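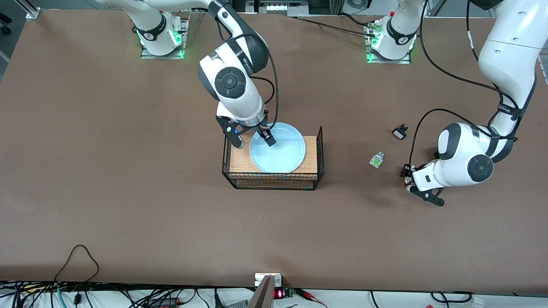 Cumodero Institute of Household Studies
Tableware and Storage, Unit 2
Handout: Plates, Baskets and Supports

Students should read this handout before the practical session. The session lasts 90 minutes.

1. The plate
A shallow plate with a raised rim is handled by the rim. The well should be left clear of fingers and tools, as marks show readily on a glossy glaze. When a plate is turned to the light, faint concentric rings may appear in the well. Such rings resemble throwing marks, but they do not by themselves establish that a piece was made on a wheel. Students are to record them as "rings, shallow" and leave the question of method open.

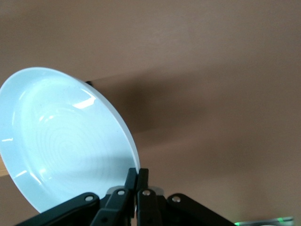 2. The support
A plate wider than its support will overhang. A slight overhang is acceptable – it leaves the rim free to be gripped – provided the foot of the plate rests fully on the block. Wooden blocks are to be seated inside the wire basket before any plate is placed on them.

3. Written work
Submit two short paragraphs comparing a wire basket with a closed box for the storage of single plates. Refer to Nzioka, Chapter 2, and to the Henari notes on glaze wear. Sheets are collected in Room 730, Grondavwood Building.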